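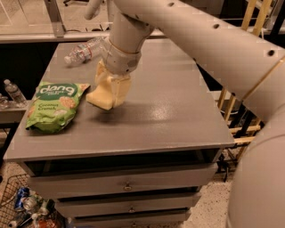 ## Changing the finger pads on the Mokley arm

The padded fingers wear at the tips first. Change them every 200 hours, or sooner if the surface feels shiny or a pad turns under your thumb. Always change all the pads on a gripper together. A new pad next to an old one grips unevenly and drops bottles.

You need a 2 mm hex key, a set of pads, isopropyl alcohol and a lint-free cloth. Pads are on the second shelf of the Leleck cupboard.

### Taking the old pads off

1. Send the arm to the service pose and wait for the joints to lock.
2. Press the emergency stop. Leave it pressed until the new pads are on.
3. Undo the grub screw at the base of each finger by two turns. Don't take it right out.
4. Pull the pad straight off. If it sticks, warm it in your hand for a minute and try again.
5. Wipe the bare finger with alcohol and let it dry.

### Fitting the new ones

Push each pad on until it meets the shoulder, with the seam facing outwards. Tighten the grub screw until it touches, then a quarter turn more. Volker Harms used to go to half a turn and we split two sets that way.

Check the cable at the wrist while you are there. It should have enough slack for the wrist to turn both ways.

### Resetting the height

New pads are slightly longer than worn ones, so the table height must be taught again.

- Clear the spot under the gripper. Other items can stay on the cabinet top if they are out of the way.
- Release the stop and choose routine 41.
- Jog down in 1 mm steps until a sheet of paper just drags under the fingers.
- Save, then raise the arm.

Run 12 test picks at half speed, six with a snack bag and six with a bottle on its side. If the bag slips more than once, clean the pads again and repeat.

Write the hours in the arm log. Fiachra Fitzgerald orders the spares, so tell him when you open the last set.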